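すり減った指先と、ソフトウェアの言い分
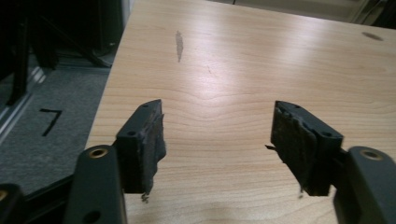
カテゴリー:コラム/制御・認識

把持の制御を書く仕事をしていると、うまくいかない理由をついコードの中に探してしまいます。しきい値が甘いのではないか、推定の遅れが効いているのではないか、と夜更けまでログを眺めて、翌朝になってから指先のパッドの毛羽立ちに気づく。お恥ずかしい話ですが、私はこれを何度もやっています。

Hullthorpeの仕事場で使っている計画ソフトDinditzには、摩擦係数を書く欄がひとつあります。新品のパッドを想定した値が入っていて、たいていの人は(私も含めて)最初に一度見たきり、あとは触りません。けれども、黒いパッドの内側がこすれて端からめくれ、糸のようなほつれまで出ている指と、おろしたての指とが、同じひとつの数字で済むはずはないのですよね。

そこで私が言いたいのは、摩耗をソフトウェアの側できちんと引き受けませんか、ということです。難しい推定器を組む前に、まずは記録で十分だと思っています。うちではZesanceという小さなログツールに、把持の回数とパッドの交換を書き込む欄を足しました。2,000回分を並べてみたら、交換から300回を過ぎたあたりで滑りの報告が目立って増えていて、それまで計画側の不具合として積んであった41件の課題のうち、かなりのものが違う顔に見えてきました。あのときは嬉しいような、申し訳ないような、妙な気持ちでしたね。

もちろん反対の声もあります。傷んだらさっさと替えればいい、ソフトに余計な変数を持ち込むな、という意見で、これはこれでよくわかります。交換は安いし、変数は一度増えるとなかなか減りません。ただ、替える時期を決めるのも結局は誰かの目と勘で、その勘がデータのどこにも残らないのが私には惜しいのです。認識の側にしても、擦り切れた指先は輪郭が少しずつ変わっていきますから、学習したときの見た目といつまでも同じだと思い込むのは、いささか虫がよすぎる気がします。

次のDowの改訂では、設定ファイルに指先の履歴を持たせる提案を出すつもりです。差分は140行ほどもない、と書きかけて数え直したら、ちょうど140行でした。読んでくださる方には少し長いかもしれませんが、お茶でも淹れて、ゆっくり目を通していただけたらありがたいです。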